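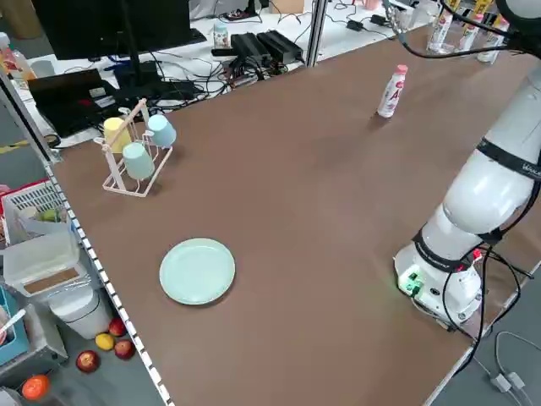

What makes a good ayran?

"Cold yogurt, cold water and salt, and enough beating that it doesn't split in the glass," says Ashraf Nasr. He has been making it for sale at Ballero, his small dairy counter in Beltosthorpe, since June.

102 shares
4 comments

Nasr grew up drinking it with lunch. His mother used a hand whisk and a deep bowl, and he did the same until the orders got too big. Now he uses a churn he bought secondhand from a bakery supplier called Basus.

"It's louder than I'd like," he says. "But the foam stays up longer."

The yogurt is whole milk, set overnight and a little sour by morning. He tried a milder one in the first weeks and went back. "People said it tasted like thin milk. They were right."

He uses two parts yogurt to one part water. Many recipes go half and half, and he has no quarrel with them. "In hot weather I'd drink that one myself. For the shop I want it thicker, so that when the ice melts you still have something."

Mint goes in only if a customer asks. Sugar doesn't go in at all, although the menu has caused some trouble there. One of the drinks is named Tatlı, the Turkish word for sweet, and it is a separate thing made with honey and sour cherry.

"They order it thinking it's the plain kind with a nice name," Nasr says. "I changed the sign. They still do it."

He sold 2,126 cups of the plain one in his first season and 2,204 in the second. He plans to keep the price where it is through the summer and add a larger cup.

For anyone making it at home, he suggests salting after the water is in, then tasting again once it has been in the fridge. "Cold hides salt. You'll want a pinch more."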